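TALK NOTES — keeping a local rec centre open past 9 pm
Siham Aoun, Barnadero session, 40 min incl. questions

START
Thank Sabina Gajdoš for the intro. Water. Check clicker works before talking this time.
Who here has a key to a gym they don't own? Hands up. Leave them up. Good, that's the room.
Say what it's about: evening hours at small-town centres. Mostly Vudwood, bit of Altitz at the end.

VUDWOOD, QUICK HISTORY
Hall built 1976, brick, one court, kitchen nobody's updated. Shire put it up after the old one flooded.
Closed at 6 for years. Then 8. We wanted 10.
Catchment is tiny — 276 households on the mail run. Don't apologise for the number, the small towns in the room will be nodding.
Main users before: netball, playgroup, the odd wake.
Story about the raffle and the wrong ute. Keep it SHORT.

WHO COMES AT NIGHT
Shift workers from the packing shed. Teenagers with no licence. Dads who did their knee years ago and reckon it's fine now.
Parents bring little ones and sit them on the side, so you end up catering for under-fives at half past eight whether you planned it or not. Kid-size gear goes out on the table by the door. Planets, ringed ones, spots, the brighter the better. 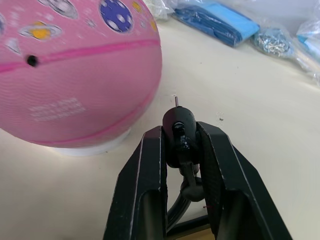 MONEY
Power was the scary one. Lights on a timer, two banks instead of four. Halved the argument with council, if not the bill.
Gold coin at the door. Tried an app, Majimbun, fine for bookings, hopeless for a bloke who's turned up in thongs with no phone.
We asked for a $50 key deposit. Got every key back except one. It's in a river.
Insurance: ring them BEFORE you advertise. We did it the other way round. Pause here, let them wince.
Slide with the quarterly costs — don't read it out.

SUPERVISION
Two adults, always. Written roster on the fridge, not in a group chat. Group chat was a disaster, people muted it by the second week.
One of the two has current first aid. Both know where the switchboard is.
Lock-up sheet: kitchen, toilets, back door, back door again.
Mention the possum if time. Probably no time.

NOISE AND NEIGHBOURS
This is the bit people ask about so slow down.
Three houses back onto the carpark. We doorknocked in September, before the trial, with a mobile number on a card. Got one call all season and it was about headlights.
After nine we go to the quiet end. Stretching, table tennis, catching and rolling games for the littlies. Pebbly rubber balls are good here, small hands can hang on to them.
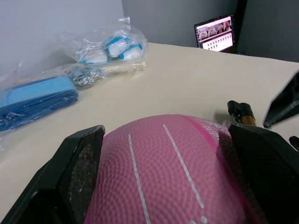

Music off at nine as well. That caused more grumbling than anything, esp from the table tennis lot. Hold firm. Cars out the front gate only, no idling while you finish your yarn.
If council rings, answer the same day. Even if the answer is "don't know yet".

ALTITZ
Different setup, hall belongs to the school so there's a shared use agreemnet. Took ages. Eleven drafts, Sabina has them all and will send the last one to anyone who asks.
They only do two nights. Their numbers are steadier than ours, annoyingly.
Their mistake was ours too: no one budgeted for cleaning. Toilets especially. Put it in from the start.

IF RUNNING LATE skip Altitz, go straight to the roster template.

QUESTIONS
Likely ones: alcohol (no), dogs (also no, sorry), what if only one person turns up (open anyway, first month at least).
Heating — pass to Sabina, she did the quotes.
Sign-up sheet for the template is by the urn. Tell them twice.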